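La vajilla de gres ha vuelto a los comedores colectivos por una cuestión de coste por ciclo. Una pieza esmaltada de Urley soporta 1.315 lavados industriales antes de perder brillo en el borde, según los ensayos internos del taller, con un agua de dureza media y detergente alcalino.

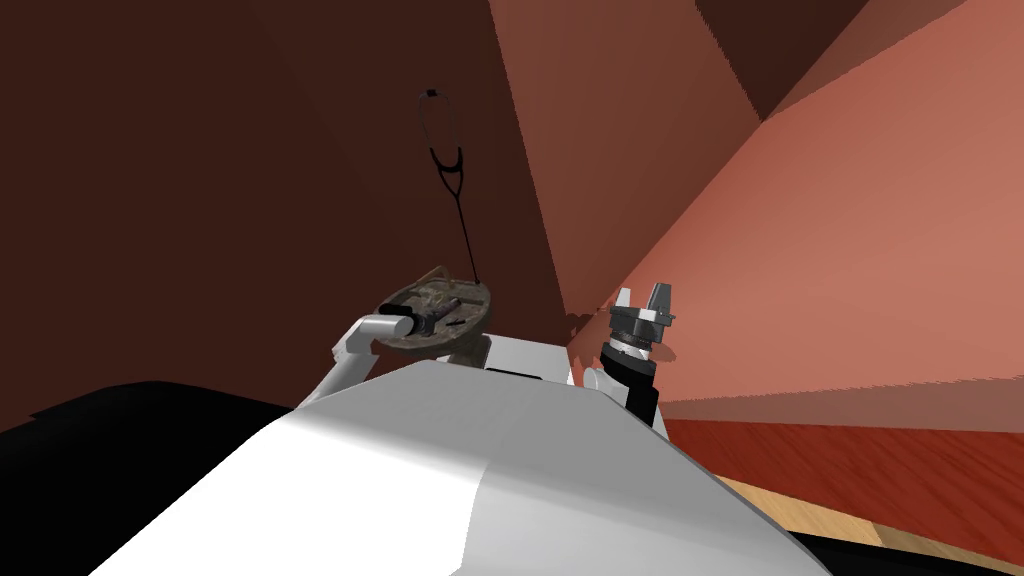
Cocción y absorción

La pasta se cuece a casi 1.200 grados en horno de gas, con una meseta de 6 horas. Halldóra Riis, responsable de hornos, fija la absorción máxima en el 2 %. Por encima de ese valor el agua penetra por el pie sin esmaltar y la pieza se agrieta en el lavavajillas. El bizcochado previo se hace a 900 grados. 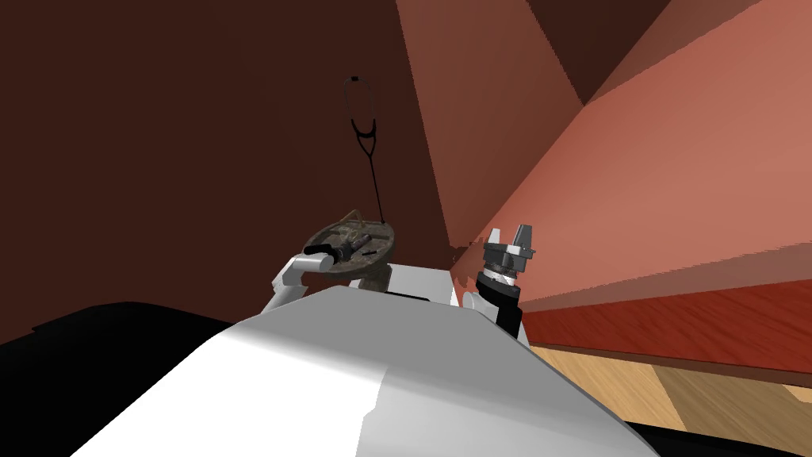

El esmalte plantea otro problema. Si su coeficiente de dilatación supera el de la pasta, queda en tracción y aparece el cuarteado, a veces semanas después de la entrega. Madhu Pal corrige la receta con más sílice y menos feldespato sódico, y repite la prueba de choque térmico en cada lote de Patrício, la serie moteada.

Los platos llanos se apilan con separador de fieltro. Clillow, que distribuye la serie, admite devoluciones por alabeo, no por variación de tono.

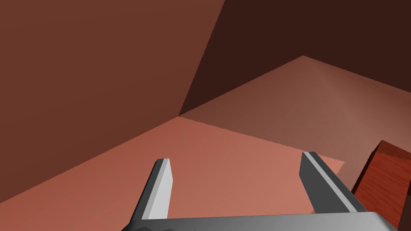

Dos dedos de pinza, abiertos, ante un suelo de tono salmón.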